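Comparison of Two Camera Positions and Two Gripper Controllers for a Two-Arm Robot in Simulation

Project report, Robotics Laboratory course
Lautaro Espinoza and Pejman Ghorbani

1. Introduction

In this project we worked with a two-arm robot in a simulated living room. The aim was to compare two controllers for closing the gripper, and to see how much the result depends on where the camera is placed. We did not have access to the real robot during August, so all work was done in the simulator of the course, which is called Drarside. The results are therefore valid only for simulation, and we try to be careful with this in the discussion.

The first controller is named Fumis. It closes the fingers with a fixed speed until the measured distance between them stops changing. The second is named Kiani. It closes the fingers until a force limit is reached and then holds this force. Both were given to us as ready modules by the course. Our own part was the test program, the choice of the camera positions and the analysis.

2. Task

The robot must take a small object from the table, lift it, bring it above a saucepan and let it go. Only one arm is used for the object. The other arm is kept in a waiting pose with the gripper open, and it does not take part in the grasp. We kept it in the simulation because the final system of the group Dodo, which will use our results, needs both arms later.

An attempt was counted as successful when the object was inside the saucepan at the end and the saucepan was still on the table. If the object fell on the table, the attempt was a failure, even if the grasp itself was good. We discussed this rule for a long time. A softer rule would give more points to Kiani, but it would be less useful for the next group.

3. Camera positions

The first camera was placed on the head of the robot and looks down over its body. The second was placed on the side of the table, at the height of the tabletop. The head camera has the advantage that it moves with the robot and needs no separate calibration. Its weakness is that the arm covers part of the table when it reaches forward. The side camera sees the finger tips well, but it has difficulty to judge how far away the saucepan is.

For both positions we used the same image size and the same light settings. The pose of the object was estimated from the camera image and not taken from the simulator directly, because otherwise the comparison would have no meaning.

4. Test procedure

We made 36 attempts in total, divided equally between the 4 combinations of controller and camera. The start position of the object was changed after each attempt by the test program, and the same list of start positions was used for every combination. Between attempts the simulator was reset completely. In our first version we reset only the object, and then small errors in the joint positions were added up over time. We found this on a Friday evening and had to repeat all the earlier attempts.

5. Results

The difference between the controllers was smaller than we expected. Of the 36 attempts, five failed. Two of these happened with Kiani and the side camera, where the estimated position was too far to the back and the fingers closed only on the upper corner of the object. The other failures were all with Fumis. In these cases the object was lifted correctly but turned between the fingers on the way to the saucepan — the fixed closing speed gave too little holding force for a quick movement.

With the head camera and Kiani there was no failure. This is also the combination in which the object stayed most upright during the transport.
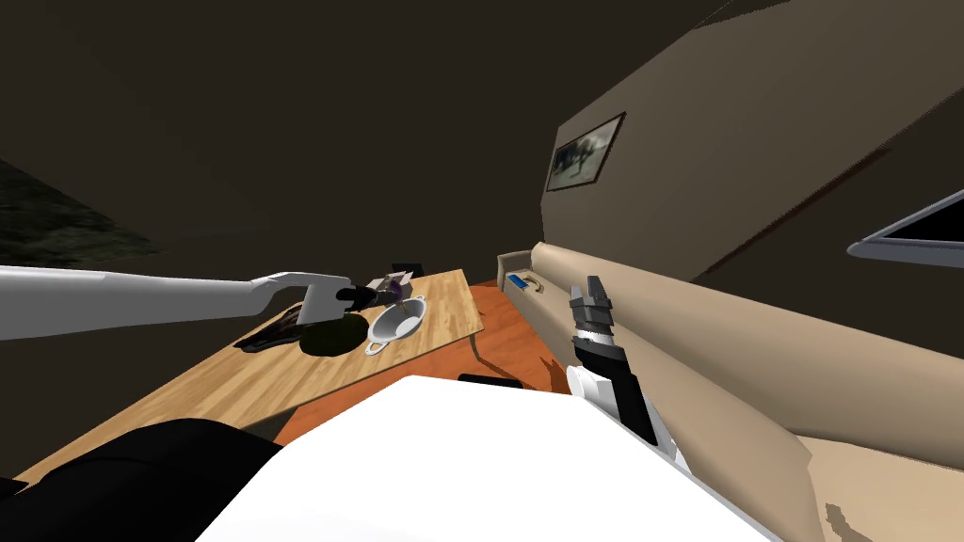

Figure 1. Simulated test environment. The object is held above the saucepan, and the second arm is on the right with open gripper.

6. Discussion

We think that the force limit is the better choice for light objects with flat sides. For soft objects we cannot say anything, as we did not test them. The number of attempts per combination is also small, and one more failure with the head camera would change the picture clearly.

A second limitation is the contact model of the simulator. Friction between the fingers and the object is one fixed value, and on a real carton it would depend on the surface. We tried a lower friction value for a short time, and Fumis then lost the object more often, but we did not include these attempts in the results — they were not done with the full list of start positions.

7. Further work

The next step is to repeat the test with both cameras at the same time, and to use the side camera only for the last part of the approach. The test program and the list of start positions are stored in the course folder, so that the Dodo group can start from them. The waiting pose of the second arm should also be checked again before both arms are moved together.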